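Section 3 – Looking after the top

Read this before the first wipe. Applies to the Soltulora table and the Soltulora desk, light finish only. Dark finish has its own sheet.

You need: two soft cloths, a bowl of lukewarm water, mild dish soap. No scouring pads, no bleach, no furniture polish.

1. Clear the top. Lift things off – don't drag.
2. Dry cloth first. Gets the grit off before it can scratch.
3. Damp cloth next, wrung out hard. Follow the grain lenghtwise, not across.
4. Sticky spot? One drop of soap on the cloth, never straight on the top.
5. Second cloth, dry. Same direction. 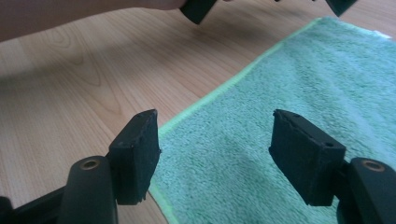
Fig. 3 – Light finish, grain pattern. Long streaks, some ovals and swirls.

Grain varies from top to top. Ovals, curved lines, a darker arc here and there – all normal, not stains, don't try to scrub them out. Soft sheen is normal too. If you ordered a matching extension leaf the streaks may not line up at the join. Not a fault.

CAUTION: No hot pans straight on the top. Use a trivet, even for a minute.

CAUTION: Edges and joins don't like standing water. Wipe spills right away, then check underneath.

Note: Felt pads go under lamps, planters, anything heavy. Pack of 100 from Prindum, part 368. Replace when they go flat or pick up grit.

Note: Rubber feet can leave a mark if they sit in one place for months. Move them now and then, or put somthing under them.

Small chips – see Section 4, filler stick. Let it set overnight before you put anything back.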